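The Small Kitchen: Toys from Our Play Table

Gallery page, updated 2002-08-27

Welcome to our gallery. My name is Huệ Văn and I take care of the toy kitchen at the Adatier play library, together with my colleague Ataberk Kozan. Many parents ask us what is in the kitchen collection before they borrow it, and it is difficult to explain on the telephone. So we put the pieces on the white table and made this page. English is my third language, please excuse me if a word is a little strange.

The kitchen collection is number 116 in our catalog. It was put together in February from two older collections, Farnex and Malý, which had both lost some of their parts. For this reason the pieces do not all have the same style or the same size. The children do not mind this. A strawberry can be nearly as big as a cup and the soup is still good.

The table before the cooking begins

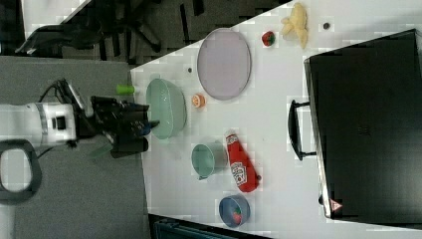
Green bowl, lavender-gray plate, orange slice, banana and strawberry. The ketchup is lying down next to the green cup.

The fruit is what the children take first, almost every time. The orange slice is very popular because it looks the same to a child of two years and to a child of seven years, and both know immediately what to do with it. It goes on the plate, then it goes into a bowl, then it is served to a grandmother who must say that it is delicious. The strawberries are also loved. If your child still puts everything in the mouth, please tell us when you borrow, and we will keep back the smallest pieces for you.

The ketchup bottle has the Heinz label, and I think this is the reason why it is so much wanted. Children like things which they know from home. I have seen it poured on banana, on orange and on a teddy bear. One boy came to our Hornuvora afternoon and carried a ketchup bottle under his arm for the whole visit, and he was very serious about it. His mother asked if she could buy it from us. We had to say no, but we told her that any family can bring home the collection for 31 days.

About the plate: it is big, and it is good that it is big. We had smaller plates before and the food was always on the floor. On this one a child can arrange a complete breakfast, with fruit at one side and space for something else. It is also used as a steering wheel and as a hat.

Pots, mugs and things for washing vegetables 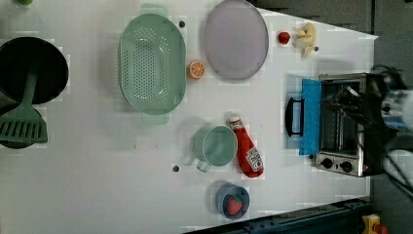

Cooking needs tools, and Ataberk is the person who insists on this. He worked before in a real kitchen and he says that a child who has only food will play shop, but a child who has a pot and a spatula will play cook. I did not believe him in the beginning. Now I see that he is right, at least for the older ones. They stir for a very long time. They taste, they are not satisfied, they stir again.

The colander has a second life in our house. It is supposed to be for washing vegetables, but the children look through the holes, and they try which things can be pushed inside them. The green mug is for tea, always tea, even when I offer coffee. The small blue bowl is the favorite of my own daughter, who keeps one strawberry in it and does not let other people eat it.

How to borrow

The collection can be borrowed by every member family. The deposit is 800 and you receive it back when the pieces are returned. Please wash them by hand with warm water and a little soap, and let them dry on a towel. Do not put them in the dishwasher, we tried it with the old Farnex set and the plates became bent.

If a piece is lost, write its name on the paper which you find with the collection. We will not be angry. Very often it comes back some weeks later from under a sofa.

You can ask for number 116 at the desk, or leave a note for Huệ or Ataberk. The doctor collection and the garage will get their own gallery pages when we have time to lay them out.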